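Sorting out the crockery for the supper club – bins or racks?

tidewrack
Posts: 2273
We do a soup supper once a month in a hired hall, up to 80 covers on a good night, and the crockery is getting out of hand. At the moment it all travels in cardboard boxes with newspaper. Unpacking takes most of an hour and by then the paper is everywhere. I want to move to plastic bins that go straight from the van to the serving table. Does anyone here do it that way? My worry is bowls knocking together. Cutlery I can live with.

Florêncio Esteves
We changed over in January and wouldn't go back. Open bins, one kind of thing in each if you can manage it. Bowls go in the biggest one because they're the heaviest and you want them low. Spoons get their own tray and so do the chopsticks. Don't fill the bowl bin to the top or you won't lift it. I did that once at the Antunes christening and had to take half of them out again in the car park.

pollyanna_h
I'd say the opposite about bowls. Racks with dividers, like the ones glasses come in. Stacked bowls chip on the rim in the end, however careful you are, and a chipped rim on a soup bowl is one for the bin. We had a set of Cluda bowls that lasted two winters stacked loose. The ones in the divider crates are still going.

Florêncio Esteves
Depends on the bowl. A thick rim takes it. And divider crates take up twice the room in the van.

pollyanna_h
Twice is a bit strong. Half as much again, maybe. I've got both in the back of an estate car most weekends.

grantham_dave
Put a tea towel between every few bowls. Problem solved, costs nothing.

tidewrack
Tea towels I can do. What size bin, though? I looked at the Jarex ones and the 80 litre looks far too deep for bowls.

grantham_dave
Far too deep. You want something shallow enough to reach the bottom without bending into it. I've got four of the Kutbridge ones, can't remember what size they call them. The lids are rubbish but the bins are fine.

Joana Abreu
I help with the lunches at our place and we use bins on the table as well, so people can take what they need and make up a tray. A couple of things we learned. Put the bins in the order people pick things up. Keep plates and bowls in separate stacks even if they share a bin, and stand the bin where you can get at both stacks without reaching over one of them. And put a cloth down first, otherwise the bins scrape the table every time someone shifts one.

tidewrack
Do you have plates and bowls in together, then? I'd assumed one bin each.

Joana Abreu
Together, yes. They sit well enough if the stacks are short. I wouldn't go above 5 or so of either in one stack.

pollyanna_h
Short stacks is where I'd agree. It's the tall ones that go over on a corner.

Joana Abreu
Two from ours.
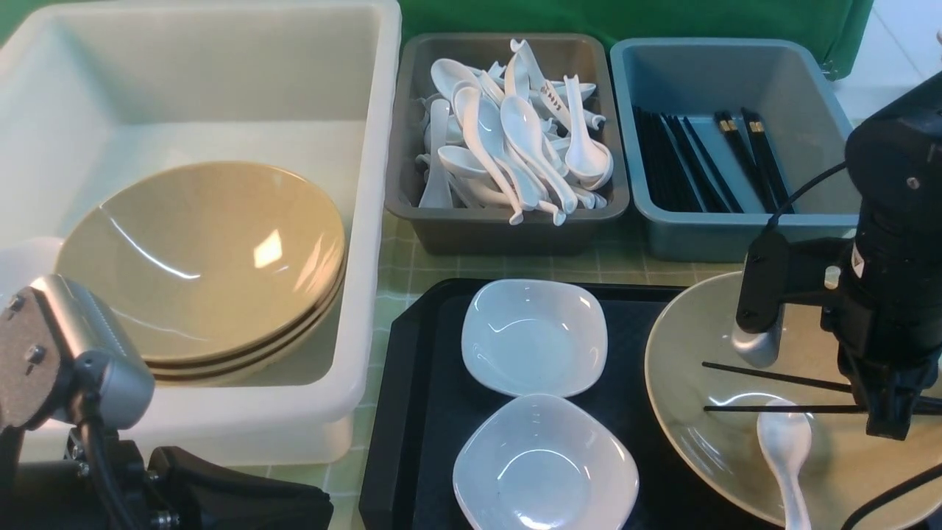
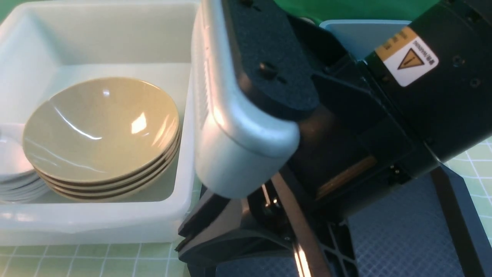

The order on the table matters more than the make of bin, so sort that out before you buy anything. We go bowls first, then soup spoons, then chopsticks, with the serving trays at the front. You'll see from the first one that the spoons are just heaped in, and I'd leave them like that. I tried lining them all up the same way for a while and it took ages, and they were in a muddle again after the first few people. Chopsticks are different, those I do lay lengthwise. The beige bowls lean a bit in the bin, which hasn't bothered us. If it bothers you, put a folded cloth down the side.

grantham_dave
Good, that's more or less ours, except we put the spoons last. People forget them if they come first and then have to go back down the line.

Florêncio Esteves
Spoons last for us too. But our chopsticks live in a tall tub, points down. Takes up less table.

pollyanna_h
Tall tubs get knocked over. I'd lay them flat like Joana does. Still say those bowls want something between them.

Joana Abreu
They may well do. I'll try the tea towels next time and see if they get in the way.

tidewrack
Right, I'm going to get two shallow bins for bowls and plates and use what I've got for the spoons. pollyanna_h, where did you buy the divider crates? I might do one of those for the good bowls and see which I get on with.

pollyanna_h
Catering auction, second-hand. Check the corners before you bid, they split there first. I'll look out the name of the place tonight and message you.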